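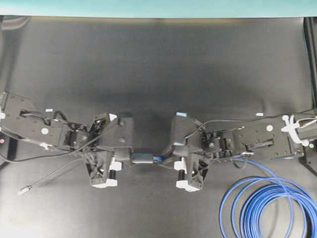 Two arms, one small part: the table at Prenholm's Drollbridge workshop.

I spent a morning in February at Prenholm, the little automation outfit in Drollbridge, and I came home wanting a pair of robot arms of my own. The team is building up a big pile of examples for a learning system they call Ploltik, and the job right now is plugs. Putting them in, pulling them out, passing things from one gripper to the other, over and over!

Kourosh Golestani runs the sessions. A person steers both arms through the whole task while the cameras and joint positions get recorded, and each run goes in as one example. They had 2,002 saved when I walked in, and 321 of those were set aside for testing, so Ploltik never gets to train on them. A good day adds around 380 more.
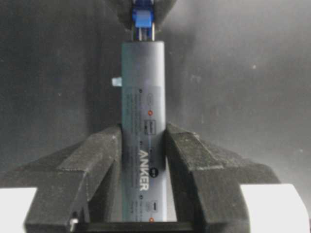 Small connectors are the fussy part, Kourosh told me. Come in a hair off center and the prongs just ride along the edge, and then you have to back up and try again. He keeps a lot of those fumbles in the set – the system needs to see how a person gets out of trouble too. I got two tries at the controls myself and bumped the table on both (sorry, Kourosh).

Next up is a second station, paid for by Shirazi, the repair chain, which would love help with sorting and checking small electronics. Prenholm hopes to have it recording by summer, and I've already asked if I can come back and have another go.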